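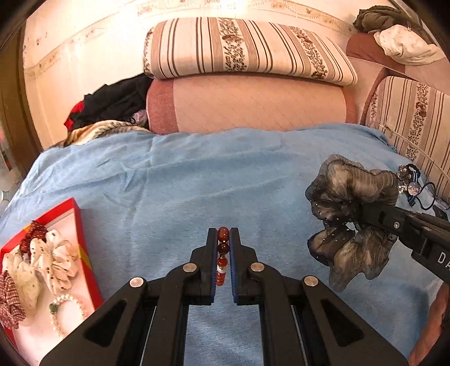 Chapter 4
Fluoride and the Living Tooth

Run your tongue across your front teeth. They feel like stone, and it's easy to think of them as finished, like tiles on a kitchen wall. But the surface of a tooth is busy all day long! Minerals leave it after breakfast, drift back before lunch, and leave again with the first bite of an apple. This chapter is about that traffic and about fluoride, the small helper that tips it in our favor.

Chapter 3 ended with the bacteria of the mouth turning sugar into acid. We pick up right there. When acid sits on enamel, calcium and phosphate dissolve out of it (this is called demineralization). Once saliva has washed the acid away and brought the mouth back toward neutral, some of those minerals settle back in, and that return trip is remineralization. A cavity forms when, over months or years, more goes out than comes back.

Fluoride helps the minerals return, and the repaired enamel stands up to acid better than the original did. A thin film of toothpaste, twice a day, is enough to make a real difference. I still find that wonderful.

We will follow two towns through the chapter. Mirmont draws its water from deep wells with plenty of natural fluoride, while Clurkico, up the valley, uses snowmelt with almost none. The school dental records from both towns cover 1423 children, and you will work with a smaller set of 242 in the exercises. Look closely at the back molars, where the grooves are deep and a brush has trouble reaching.

Too much fluoride while teeth are still forming can leave pale flecks on them, so we will also talk about dose, and about why small children need only a smear of paste.

Words to know: enamel, demineralization, remineralization, saliva, fluorosis, sealant.

Before you read on, find the toothpaste you use at home and copy the active ingredient from the label into your notebook. You will need it for Section 4.1.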